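Hallthorpe Robotics Club Board > Student Projects > Garment handling, spring term

punier_rig
Posting where we are before May. Our project is teaching an arm to sort out a heap of clothes by recording people doing it with hand-held grippers. We have 602 recordings and want 789 before training. Comments welcome, even from the usual crowd.

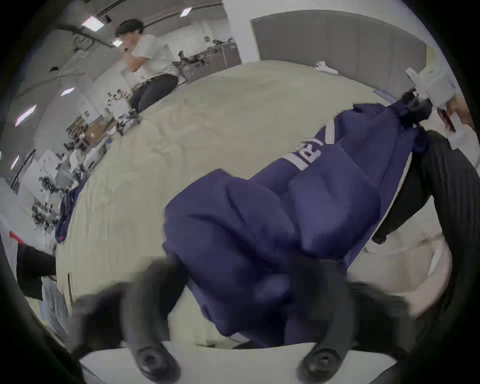

The plan is to train on everything and hold back 10 recordings for testing. Dwight MacLeod thinks we'll hit 80 percent on shirts.

tistex
80 percent of what? One shirt, one table, same light? And 10 is a tiny test set. I'd hold back a lot more before quoting a number to anyone.

punier_rig
Fair on the test set. Not fair on the rest, we do vary the start position.

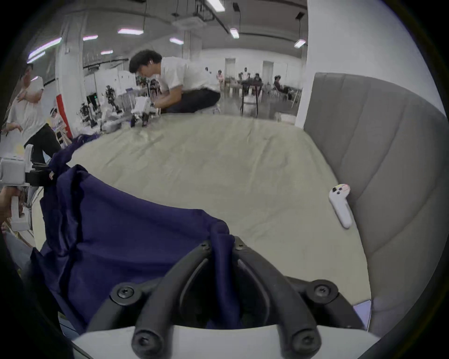 Darlene Thibodeau
Faculty advisor, garment project

I asked for that 80 in writing, so blame me. I don't believe it either. A person with two grippers sees a sleeve and knows where it goes. I want proof the policy learned any of that.

girard_b
You're both too hard on them. Last year's team never got past simulation.

tistex
Low bar. Last year's team also didn't promise anything.
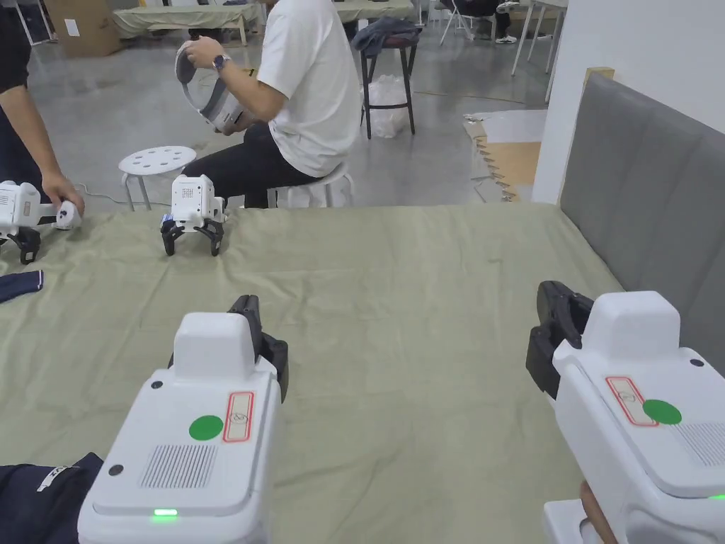

Musyoka M.
Do you throw out the bad takes?

punier_rig
Only when tracking drops out. Fumbled grabs stay in, and Ravinder tags them so we can train with and without.

tistex
Who checks the tags? If it's one guy late at night I wouldn't lean on them.
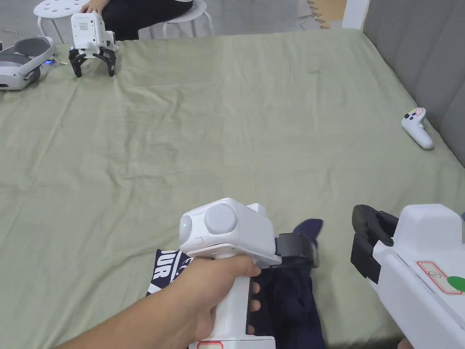
Also, dark cloth with white print is easy to pick out. Try a plain gray shirt on gray cloth and post the result, good or bad.

girard_b
Disagree, get one case working first.

punier_rig
We'll do a gray set after 789. Second person on tags starts this week.

tistex
I'll believe it when the gray numbers are up.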